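Search this site Go

Let the club finish something small

Every December the same argument. Do we enter the big contest, the one with the arena and the T-shirts, or do we stay in and do the dull stuff. I run the Lastcombe robot club and I say stay in. I've said it three years running and lost twice.

The big contest costs us 400 pounds to enter before anyone has bought a bolt. Then the van. Then one pupil, usually the loudest, drives the thing while the rest hold spanners. I have watched it. Good day out, not much learnt.

This year we did simulation instead. Simulated kitchen, simulated arms, marks for picking things up and putting them down where they belong. The Paewai task list, trimmed a bit. Every pupil gets the same robot, including the ones who never get near the real one. Nothing breaks — or it breaks and you press reset.

Yes, it's slow. One pair logged 578 attempts at a single grasp and wanted to go home after 300. But they kept notes, they argued over the notes, and they changed one thing at a time becuase they'd found out what happens when you change four. I can't teach that with a trophy.

The complaint from Fonmont, who we used to share a minibus with, is that it isn't "real robotics". Fine. Nor is steering a box on wheels by hand. Shadows, awkward angles, a gripper coming at something from the wrong side. Those are all in there, and they had to be dealt with by thirteen year olds.

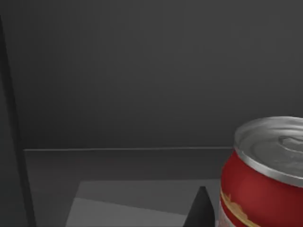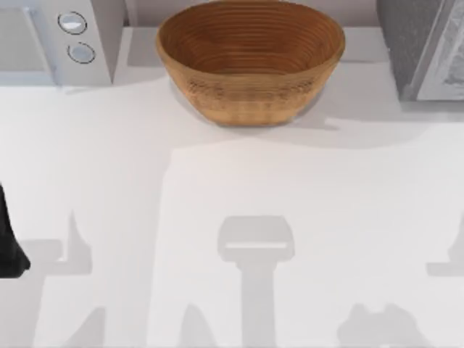 Simulator views: a red can close up, then a bowl at the back of the counter.

By the Lastcombe club leader | Apr 8, 2020

So next December, before the form goes round, ask what the quiet ones did last time. Ukoton have already switched. I'd like us not to switch back. Parents can come and look, any session, bring thier own questions.

Contact us | © Lastcombe | Back to top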